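브라스토라 핸드그리퍼 2주 써본 후기 (Zarkivport 구형이랑 비교)

요즘 손에 들고 쓰는 그리퍼만 두 종류째 만지고 있어요. 원래 쓰던 건 Zarkivport 구형이고, 이번에 Brastora 걸 새로 들였습니다.

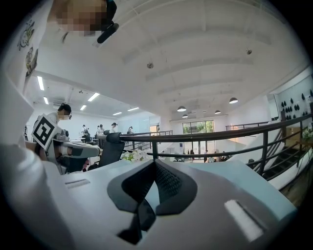
일단 무게! 저울에 올려보니 615g이 나오더라고요. 구형보다 확실히 가벼워서 오전 내내 들고 있어도 손목이 덜 뻐근했어요(저는 손목이 원래 약한 편이라 이게 제일 컸습니다). 손가락 패드도 마음에 들어요. 얇은 천이나 비닐봉지처럼 흐물거리는 것도 꽤 잘 집고, 컵 손잡이 같은 데서도 덜 미끄러집니다.

아쉬운 건 트리거예요. 끝까지 당길 때 살짝 걸리는 느낌이 있어서 처음 며칠은 자꾸 힘 조절을 놓쳤어요 ㅠㅠ 나사를 반 바퀴 풀어주니 좀 나아졌는데, 설명서엔 그런 얘기가 한 줄도 없네요. 그리고 카메라 캘리브레이션! 구형은 17분이면 끝났는데 이건 첫날 39분 걸렸습니다. 익숙해지니 줄긴 했지만 급할 땐 답답해요.

컨트롤러는 Thepsuriya 걸 그대로 물려 썼고 연결은 한 번에 됐어요. 여분 패드는 6월에 입고된다고 해서 기다리는 중입니다. 오래 들고 작업하시는 분이면 추천, 가끔만 쓰신다면 구형으로도 충분할 것 같아요.

2018년 5월 9일 작성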